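Home | About | Housing Programs | Reports | Contact

Malinowski House Renovation: Progress Report to the Funder
Reporting period ending July

This report covers the second phase of work at Malinowski House, Ilville, carried out under the building improvement grant. It sets out the work completed, the position on cost, matters requiring the funder's attention, and the program for the next period.

Work completed

Strip-out of the ground floor was finished early in the period. The former kitchen, pantry and rear corridor have been opened into a single shared dining room, and the new steel beam over the opening was inspected and approved by the city before the ceiling was closed. Framing for the two accessible bathrooms is in place. Rough plumbing has been tested and signed off.

Rewiring is complete on both floors. The main panel has been replaced and relocated from the cellar stairs to the utility room, as requested at the last site meeting. Drilgate, the general contractor, has also replaced the damaged subfloor at the rear of the building. The area affected was larger than shown on the original survey and extended under the full length of the old pantry wall.

Window replacement on the street side has started. Units for the upper floor were delivered with the wrong sill depth and have been returned to the supplier. The contractor has rearranged the order of work so that drywall on the ground floor can proceed in the meantime. 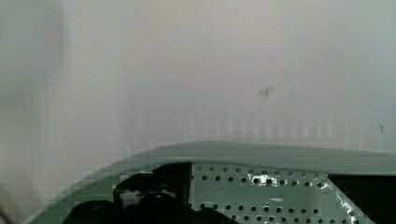
Pale surface with small dark marks.

Cost

Spending remains within the approved budget. One change order was issued in the period, in the amount of $3,000, for the additional subfloor. It has been charged to contingency. No claim has been received for the window delay, and none is expected under the terms of the purchase order. The invoice from Jikitier, the architect of record, for construction-phase services is under review and will be included in the next draw request.

Matters for attention

The funder's written consent is needed for the substitution of sheet flooring for tile in the two bathrooms. The product data and a revised finish schedule were submitted with the last draw. A response by Friday would allow the order to be placed without affecting the flooring crew.

The program currently shows a delay of 28 days on the upper-floor windows. The completion date for the ground floor is unchanged.

Next period

Drywall, taping and priming on the ground floor; setting of bathroom fixtures; installation of the replacement windows on delivery; start of the rear ramp and handrails. The exterior paint color remains subject to approval by the city's historic review office.

Contact the Project Office | Copyright Malinowski House, Ilville. All rights reserved. | Back to top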